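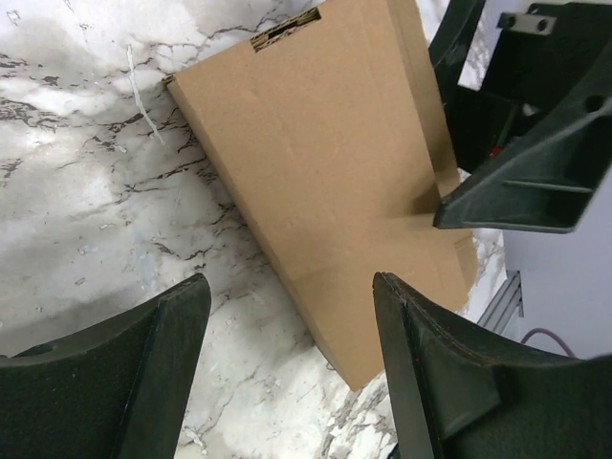

*Fig. 4 – Flat carton, unprinted, with handle slot.*

## 4. Cataloguing a recorded interview

Use this section for pilot and ground crew interviews from the Worndale flying collection. It assumes the tape has already been copied to the Zindby player.

1. Enter the reel number exactly as written on the spool. Ignore the date on the lid. Lids got swapped, and 14 of the Prisberg reels carry the wrong one.
2. Listen to the first 2 minutes before typing anything.
3. Fill in **Speaker**. If the voice isn't introduced on the tape, enter "unconfirmed", however sure the donor's family may be.
4. Fill in **Event**. Record what the speaker says they saw, and put what they heard from others under **Hearsay**. Plenty of people claim to have been first to a landing. They can't all have been.

> **Note:** The Janjua software offers to suggest a date from the audio. We tried it on 17 reels and wouldn't trust it with any of them. Leave it off.

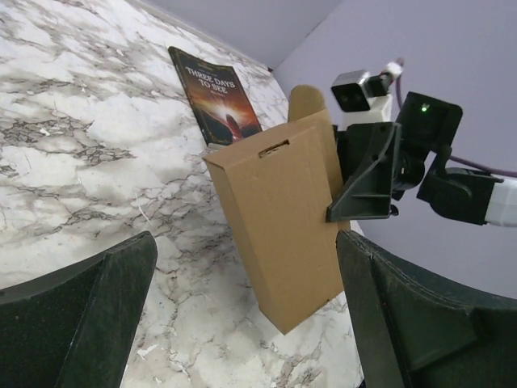
5. Check distances, altitudes and flight times against the logbook, if there is one. A round figure such as 1,000 miles usually came from a newspaper – mark it "unchecked".
6. Save, then send the entry to Razia Shaikh or Wendy Mapplebeck for a second listen.

**Caution:** Don't use **Merge duplicates**. It supposedly asks before overwriting. Ours didn't, and Nathalie Verbeke spent most of January retyping the colour notes on aircraft markings.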